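Karham Matte Wall and Furniture Paint - a long-term review

I put off painting my dining set for two years. The old varnish had gone orange, the chairs were sticky on humid days, and every tin I looked at promised a factory finish with no sanding. I have been burned by that promise before. Then my neighbor Waraporn Mahawong did her kitchen cabinets in Karham Matte and I spent a whole evening running my hand over the doors like a weirdo. I ordered two tins the next morning!

First, the basics. It's a water-based paint, sold in small tins and a big tub, and I went with Chalk White for the table and chairs and a dark green called Srisuk for a bookcase. The lid comes off without a fight (thank you, whoever decided that) and there is barely any smell. I had the windows open out of habit, but I could have worked with them shut and been fine.

Coverage is where this stuff won me over. One coat of their primer, then two of color, and the orange was gone. The green needed a third coat on the shelf edges, where I always drag the paint too thin. It levels beautifully if you leave it alone. If you go back over it after a few minutes it gets grabby and you'll see every stroke, so lay it on, smooth it once, and walk away. I find that very hard.

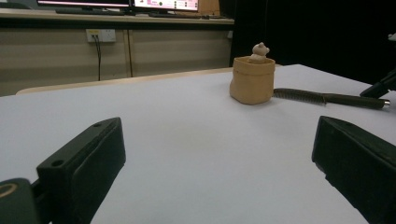 White tabletop, smooth and matte.

Now for what I'd change. The instructions on the tin are tiny and they skip the part everyone needs, which is how long to wait before you can put a plate down. I emailed Plustley, the shop I bought it from, and Ju-won Byun wrote back the same afternoon with a proper answer: dry to the touch in two hours, recoat after four, and treat it gently for 12 days. I gave mine the full 12 and I'm glad I did. The one chair I rushed has a dent in the seat from a belt buckle, and it's my chair now.

On brushes versus rollers, I used both. A small foam roller is faster on big flat pieces and leaves a very fine texture. For chair legs and the fiddly bits under the seat you want a brush, and softer bristles gave me a much better result than the stiff one I started with. Clean up right away with warm water and a drop of dish soap. I let one dry out overnight and had to throw it away.

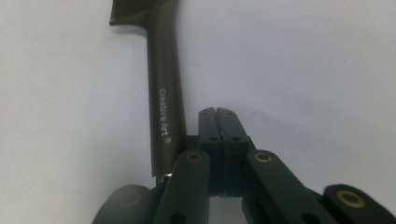

Do I need to sand before using this paint?
A light scuff with fine paper is enough on old varnish, then wipe off the dust and prime.

As for wear, the set has been in daily use since April of last year. We eat there, there's homework there, and my sister rolls out dumplings on it. Tomato sauce wipes off if you get to it the same day. Turmeric left a faint yellow ghost that faded over a few weeks. I tried the Zavuven clear wax on half of the bookcase and I like the feel, but it did make the green a shade darker, so test it on the back first!

Price is fair. I spent 27 dollars a tin and had enough left over to do a picture frame and the inside of a drawer. I'm already eyeing the hallway bench - same green, I think, and this time I'm buying the big tub.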